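Notes on teleoperating a memory swap, part 3

The last two posts covered the mount and the leader arm. With both finished, April went to recording demonstrations, and most of what follows concerns what I had to change once I watched the recordings back.

The task is memory handling in a desktop tower. The module starts in a holder on a printed board, lying on its side, and has to end up in a slot on the motherboard. The board hangs to the left of the open case, so the arm travels a short distance between the two and the wrist rotates on the way. I drive it from the leader arm with my right hand and work a foot pedal to start and stop each episode. The recording software is Tramar, unmodified except for the pedal binding.

I recorded 36 episodes in the first session and discarded 11. Most of the discards had the same fault: I paused with the fingers just short of the module while deciding on the grip height. A policy trained on pauses learns to pause. The first checkpoint reached the same point and stayed there until the timeout.

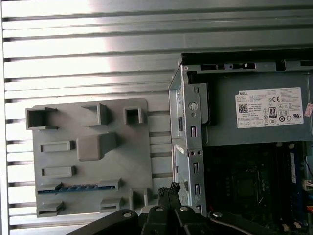
The fix was procedural. I now do the approach three times with recording off, until I know the grip height without thinking about it, then press the pedal and do it once. If I hesitate, I throw the episode away and repeat it. Average episode length came down to 20 seconds, and the spread is much narrower than before.

Hand guiding was the other option. I tried it for an evening with the arm in gravity compensation, pushing the wrist where I wanted it. The motion into the holder was better than anything I get remotely, as I could feel contact directly. Two problems ended the experiment. My hand was in the wrist view for a good part of every episode, and I couldn't work the gripper smoothly while also holding the arm. I have kept hand guiding for setting waypoints and nothing else.

Force is the weak point of the remote setup. The leader arm gives no feedback, so during insertion I rely on the motor current plotted on a second monitor. Past a threshold I back off and realign. The Flidgate driver reports current at 42 Hz, and that has been enough for seating a module, provided the last few millimeters are slow. I tried a faster insertion and bent the holder, which had to be reprinted in a thicker profile.

Lighting needed attention too. Bare metal throws glare into the wrist camera, and the glare moves as the arm does. I moved the lamp twice, then left it alone and varied exposure in augmentation.

The Ekitcombe finger pads have held up. The ridges grip a circuit board edge well at low closing force. I did switch to a smaller grip width command after one episode in which the module tilted between the fingers during the wrist rotation.

Training runs overnight on the desktop upstairs, using the stock Arnaud config with a shorter action chunk. Wednesday's checkpoint picks the module reliably and is poor at insertion: it arrives at the slot with a small angular error and pushes anyway. I plan to record a separate set that starts from a misaligned position and shows only the correction. Part 4 will have the numbers for that, along with the print files for the revised holder.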